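Pinza de mano Plarnex para el club de robótica: nuestra opinión después de un trimestre

Llevaba tiempo queriendo escribir sobre la Plarnex, que es la pinza con la que trabajamos este curso en el club, y entre unas cosas y otras se me ha echado encima junio. Así que va todo seguido, lo bueno y lo malo, y si algo se me queda fuera me lo preguntáis en los comentarios.

Os pongo en situación. En el club somos gente de bachillerato y de primero de ingeniería, y este año nos apuntamos al reto doméstico de la liga Castolside. Consiste en que un robot aprenda tareas de casa: hacer una cama, doblar ropa, recoger mantas, cosas así. Para enseñarle hay que hacer primero la tarea a mano con una pinza parecida a la que llevará el robot, una y otra vez, y con esas demostraciones se entrena luego el modelo. Gladys Villca, que es la que se encarga de nuestro entrenamiento y sabe muchísimo más que yo, insistió desde el principio en que no escatimáramos en la pinza. Tenía razón, aunque cuando vi el presupuesto casi me da algo.

Nos costó 228 euros con los dedos de repuesto. Antes habíamos usado una Entwistle prestada de otro club, más barata y bastante más tosca, y voy a comparar con ella porque es la única otra que conozco de verdad.

Lo primero que se nota es el peso. La Plarnex es ligera y se agarra bien incluso con manos pequeñas (las mías lo son, y con la Entwistle acababa con el pulgar dolorido a la media hora). El gatillo tiene un recorrido largo y suave, y eso con telas se agradece un montón, porque puedes cerrar poquito a poco y parar justo cuando has pillado una sola capa. Con la otra o cogías todo o no cogías nada. ¡La de veces que levanté la sábana, el edredón y medio colchón de golpe!

Los dedos vienen con una goma finita por dentro que sujeta muy bien el algodón. Con tejidos más resbaladizos la cosa cambia: las sábanas satinadas se escapan si tiras en diagonal, y hay que aprender a entrar casi plano y pellizcar la orilla. Yo tardé un par de tardes en cogerle el truco. Con mantas y edredones, en cambio, va de maravilla desde el minuto uno. 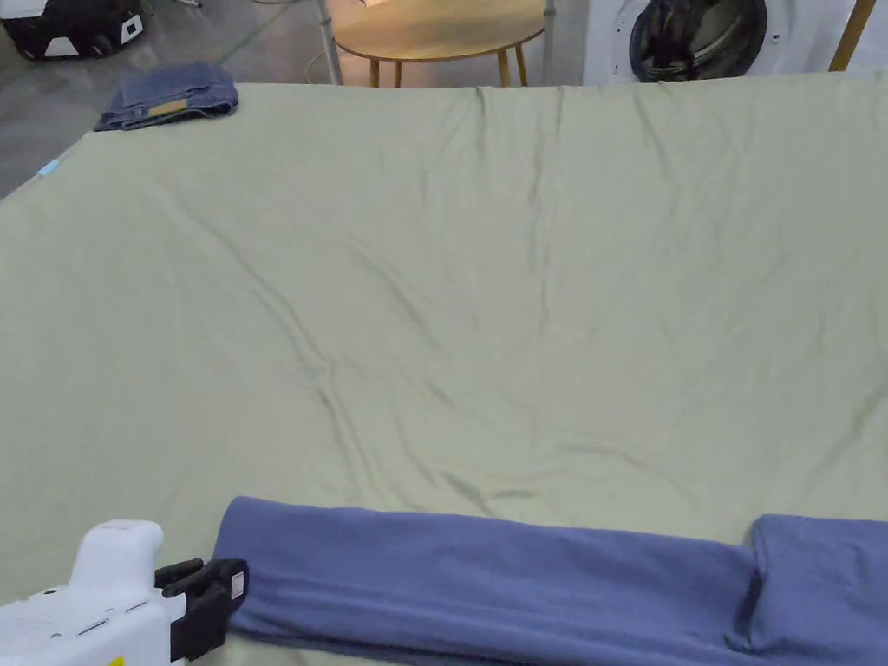 Enrollar es mi prueba favorita, y también la más puñetera. Hay que mantener el rollo apretado mientras avanzas, y si sueltas un extremo antes de tiempo se te abre por el otro lado y vuelta a empezar. La Plarnex aguanta bien la presión sostenida, no se va aflojando sola, y la muñeca queda en una postura bastante natural. Lo que no me gusta es que, con bultos muy gordos, la apertura se queda justa. Los del foro de la liga recomiendan coger solo el borde y empujar con el canto de la pinza, y es lo que hacemos ahora, pero un par de centímetros más de apertura no habrían venido mal.

La calibración es el punto flojo, lo digo ya. El manual trae dos páginas sobre el tema y las dos dan por hecho que sabes lo que estás haciendo. Nosotros perdimos una tarde entera hasta que Gladys se dio cuenta de que había que cerrar los dedos del todo antes de encenderla – si los dejas entreabiertos, te guarda ese punto como cero y a partir de ahí todas las lecturas salen desplazadas. En nuestro caso tuvimos que tirar 40 demostraciones. Dolió. Desde entonces lo tenemos escrito en la pizarra en letras enormes y no nos ha vuelto a pasar.

La batería, bien sin más. Aguanta una sesión de tarde si la apagas en los descansos, y si te olvidas, pues te quedas colgada a mitad de una funda de almohada (me ha pasado). Se carga por USB-C y se puede usar enchufada, pero el cable estorba muchísimo cuando estás estirando una tela grande, así que yo solo lo haría en una emergencia.

En cuanto a resistencia, llevamos 2539 demostraciones guardadas con la misma pinza y sigue entera. Se nos ha caído al suelo más de una vez. Las gomas sí que se gastan: cambiamos el primer juego a mitad de trimestre, cuando empezaron a resbalar hasta con toallas. El cambio se hace con un destornillador pequeño y mucha paciencia, porque los tornillos son diminutos y ruedan que da gusto. Poned una bandeja debajo, de verdad.

El programa que la acompaña cumple. Te deja marcar el principio y el final de cada intento, borrar los malos y poner etiquetas, aunque las etiquetas no admiten tildes y a mí eso me pone de los nervios. Escribí al soporte y me contestaron muy amables que lo miraban para la próxima versión. Ya veremos.

¿Y el robot aprende? Pues va aprendiendo. Estirar la sábana bajera le sale bastante decente, doblar pantalones a ratos, y enrollar la manta todavía le cuesta un mundo. Gladys dice que nos faltan ejemplos con el rollo empezado desde el lado izquierdo, así que esa es la tarea de estas semanas.

Si vuestro club va a trabajar con ropa y telas, yo la compraría otra vez. Si lo vuestro son bloques, latas o piezas rígidas, creo que con la Entwistle vais sobrados y os ahorráis un dinero. Y si la pedís, pedid también un segundo juego de gomas en el mismo envío, que luego los portes salen casi tan caros como las gomas.

Le pongo cuatro estrellas y media. La media que falta es por el manual.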